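Small Packs, Big Shelf
Speaker notes, evening session for shop owners, Clisham Hall
Uchenna Tamuno

Before starting

Check that the microphone is on. Water on the left side of the desk. Ask the people at the back to come forward, and wait until they really come. Speak slowly in the first five minutes, this is where I always run.

Slide 1. Title

Good evening. Thank you for coming after a full working day. I know that many of you closed your shop one hour early tonight, and I will try to make it worth the hour.

My subject is the small pack. I mean the single portion: one biscuit in its own wrapper, one spoon of coffee, one wash of shampoo. We all sell them. I would like to talk about who buys them, what they cost the customer, what they cost us, and what happens to the wrapper afterward.

I kept a grocery shop in Brinard for eleven years before I began to teach. So I have made most of the mistakes that I will mention. (Pause. People usually laugh a little. If they do not laugh, continue.)

Slide 2. Who buys one portion

Ask for hands: who has bought something in a single portion in the last week? Do not comment on the result.

There are different buyers, and we often think only of the first one.

The first is the person with a small amount of money in the hand today. For this person the price on the label matters more than the price per gram. She knows very well that the large bag is cheaper in the long run. She does not have the money for the large bag this morning.

The second is the parent who fills a lunch box. He buys a bag of single portions and he is paying for order in the morning. If the snack is open, the children will finish it on the first day. If it is in wrappers, there is a chance that it lasts until the end of the week.

The third is the person who lives alone. In my shop this was the group I understood last. An old gentleman came every second day and bought one small soup and one small butter. I offered him the family size with a discount, and he was offended. He told me that he was tired of throwing away food. After this I stopped to recommend the large size before I had asked a question first.

Then there are offices, waiting rooms, people who receive guests. They want to put something on the table that each guest can open alone.

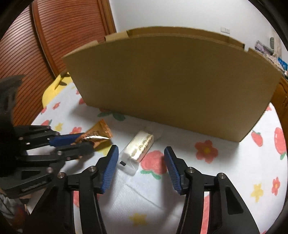 Temitope Jibrin asked me, when I tried this talk at the Odukoya market association, whether the guest is really a separate buyer, or only the parent on a different day. She said that in her shop the same woman buys the cheapest crackers for her children and the nicest wrapped cakes when her sister-in-law comes, and that she would never look at the price per gram for the second purchase. I think she is right, and I have changed my view. It is better to speak about occasions than about types of people. One customer can be three buyers in the same basket.

(If there is time, ask if somebody has seen the same thing.)

Slide 3. The price per gram

Now some simple arithmetic. I write it by hand on the board, it is easier to follow than a slide.

Take a bag of 320 grams. Take a single pack of 40 grams. Eight single packs make the same weight as the bag. Now every person please think of one product in your own shop, and multiply the price of the single pack by eight. Compare it with the price of the bag.

Give them one full minute. Do not talk during this minute.

In most shops the difference is larger than the owner expects. In my own shop I found one nut mix where the customer paid double. I had not decided this. The supplier had changed the bag price twice and the small price four times, and I had only copied the numbers to the labels.

My advice is to put the price per 1000 grams on every shelf label, in letters which an older person can read. Check what your local rules already demand, they are not the same everywhere. Some owners are afraid that the customer will stop buying the small pack. In my experience the person who needs the small pack still buys it. But she sees that the shop is not hiding something from her, and this she remembers.

Slide 4. What the small pack costs us

We speak often about the margin and too seldom about the work. A box of small packs must be opened, counted, hung or stacked, faced again in the evening. Small things fall behind the shelf. Small things also leave the shop in pockets, let us be polite and say no more.

For one month, February, I wrote down the time my assistant needed for the small pack section. I used a kitchen timer. The section was the smallest in the shop and it took more of her morning than the whole of the canned food. I had never put this into the price.

After that I did 2 things. I cut the number of products in the section, and I moved it to where I could see it from the register. The sales went down slightly in the first weeks and then came back.

One more remark on choice. A supplier will always offer you one more flavor. A salesman of Hisotis once brought me a display stand as a gift, and I was pleased, until I understood that the stand had decided for me what I would sell. Before you accept a stand, measure the floor and think about what was standing there before.
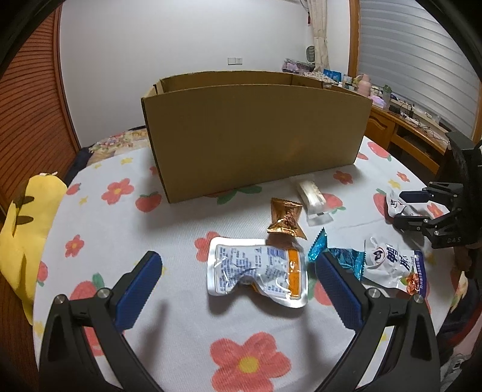
The other cost is old stock. With a large bag you notice the date, you have perhaps six of them and you turn them in your hand. With small packs the date is often printed only on the outer box, and when the box is gone, the date is gone too. Please keep the side of the box with the date and clip it to the shelf. It costs nothing. If the packs have dates of their own, bring the old ones to the front every time you refill, also when you are in a hurry.

Slide 5. The wrapper

I am not here to blame anybody. But we should speak about it, our customers do.

A single portion needs more wrapping for the same amount of food, there is no way around it. Many of these wrappers are made from layers of different materials pressed together, and such layers are difficult to recycle. Often the local collection will not take them. Please ask your own collection service and do not trust the small symbol on the back. I called ours, and I received a clear answer in five minutes, after years of guessing.

There is also the other side. Food which is thrown away is waste too, and my old gentleman with the soup was throwing away less food with his small packs than with the large ones. I do not have a general answer which is worse. It depends on the product. For dry goods such as rice, beans and sugar, I believe the small wrapper is hard to defend if you can offer a scoop and a paper bag. For something that goes soft on the second day, it is a different discussion.

Two shops in Brinard now sell biscuits and dried fruit by weight from jars. One is satisfied. The other stopped after the summer, because of the humidity, and will try again with better lids. Mention both, it would not be fair to mention only the success.

Slide 6. For tomorrow morning

Choose one shelf. Calculate the price per gram for every product on it. Look at the dates. Ask three customers why they took the small one, and write the answer in their own words, without improving it.

If you wish, send me what you find. I collect these answers for the next course and I do not use the name of the shop.

Questions

Somebody will ask about school rules for snacks. Say that the rules differ and that I am not the right person.

Somebody will ask if the small pack will disappear. I do not think so. Tell the story of the shampoo only if the hall is still awake.

Repeat every question into the microphone before answering. Finish at half past eight, the hall must be locked at nine and the chairs have to go back to the side room.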